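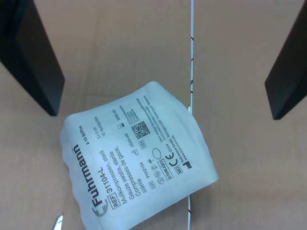
White cable with black marks, on a tan surface

Storing poetry pamphlets and typescripts at home

Last revised 22/12/2018

These notes apply to stapled pamphlets, small-press magazines and loose drafts. They come from sorting the Homero poetry shelf, which stood at 1,658 items when the list was closed in October.

Staples
Check the centre fold first. A bright staple can stay. A rusted one should be lifted from the inside with a thin blunt blade, with a slip of card under each leg. Do not use a claw remover, as it tears the fold. Resew through the existing holes with linen thread and tie off on the inside.

Sleeves
Use clear polyester and avoid PVC, which goes tacky and lifts ink from covers. Pukex sleeves in the A5 size take most pamphlets up to 40 pages. Leave the top edge open. Newspaper cuttings tucked in by earlier owners go in a separate sleeve – they brown whatever they touch.

Boxes
Stand pamphlets upright, spine down, in a lidded box. Fill it until the items support one another but one can still be drawn out with two fingers. If the box is part full, pack the gap with folded acid-free card. The Tullar drop-front box holds 300 loose sheets laid flat; the deeper version holds 800 and is too heavy for a high shelf.

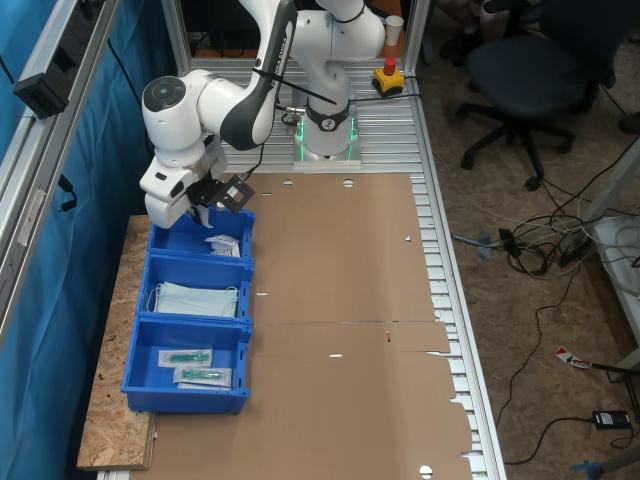 Labels and numbering
Write in soft pencil (2B) on the inside back cover, bottom left. Never use adhesive labels on the item itself. Give each piece a running number and keep author, title, press and year in a plain list. Do not restart the sequence for each poet. Gaps are harmless, duplicates are not. Our loose drafts run to 3,779 and are numbered by sheet.

Inscriptions and marks
Leave signatures, prices and marginal notes alone. Surface dirt on a blank margin can be reduced with a vulcanised rubber sponge, worked outwards from the fold. Keep clear of pencil.

Damp and light
Keep boxes off outside walls and out of lofts. If covers feel limp, air the items indoors for two days before boxing. Değirmenci blotting paper can be placed between damp leaves and changed every few hours.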